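Section 3: Setting Out Your Table Before You Start

Avau Desk Tidy Set, user guide
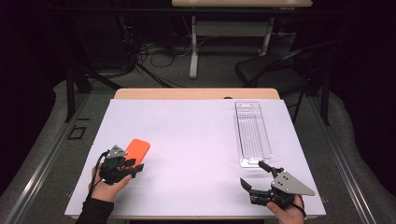
Do I need to clear the whole desk before I fit the trays?

Clear the part you're going to work on, plus enough space at one side to put things down. You can do a big desk in two goes and it will come out just as well.

This is the part of the guide we most enjoyed writing. Ten quiet minutes here makes the rest of the job a pleasure, and you'll already be spotting which pens you never use!

3.1 Covering the table

1. Take everything off the tabletop and wipe it with a dry cloth.
2. Spread a plain, pale sheet over the top. An old pillowcase opened along its seams works beautifully, and small things like paper clips show up well against it.
3. Smooth the sheet out from the middle. It doesn't have to reach every side.

Note: Leave the sheet in place until you reach Section 5. You'll want it again when you sort the small items.

CAUTION: Don't let the sheet hang down where a chair can catch it. One good tug and the lot is on the carpet.

3.2 Cleaning and placing a long tray

1. Peel the film from both faces of the tray. Start at a corner and pull slowly — it comes away in one piece if you're patient.
2. Wash the tray in lukewarm water with a drop of washing-up liquid. Run a soft sponge along the ribs in the bottom, going with them and not across.
3. Rinse, shake, and stand the tray on end to drain.
4. Lay it lengthways on the sheet, pointing away from you, towards whichever side you write with.
5. Put in your longest items first. Rulers and paintbrushes lie nicely along the ribs, and the tray holds up to 34 standard pencils.

CAUTION: Do not put trays in the dishwasher or pour hot water into them. They will bow, and a bowed tray won't sit flat in the drawer again.

Note: Clear trays show fingerprints. A wipe with a barely damp cloth brings them back up wonderfully.

3.3 Choosing what goes in

1. Bring items to the table a few at a time.
2. Try each pen on scrap paper. If it doesn't write, out it goes.
3. Put things you use every day at the near end of the tray.
4. Anything that won't fit goes to one side for the deep box (Section 4). Please don't force it in.

Tip from Ainhoa Sepúlveda, who tested the set at home: keep one corner of the table for "not sure yet" and look at it last. Hers started out enormous and ended up as two rubbers and a glue stick.

3.4 If something isn't right

Tray rocks on the table: check for a fold in the sheet underneath, then turn the tray end for end.

Cloudy patches after washing: rinse again in clean water and leave to dry in the air.

Tray cracked or missing: quote part number 3814 when you ask for a replacement.

Go on to Section 4, Fitting the Deep Box.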